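Robotic computer disassembly at Brimesano

Brimesano is an electronics recycling plant in Zavendale. In January it began using robot arms to take apart desktop computers, a job formerly done by hand at 18 benches. Each tower is laid on its side with the panel off, so that drives, memory and power supply can be reached.
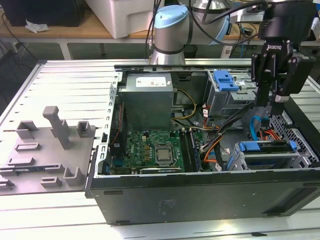
Effects on staff

The plant kept its 20 dismantlers. Most now sort parts or watch over the cells - 3 retrained as technicians. Workers report less wrist strain but more time spent waiting on faults.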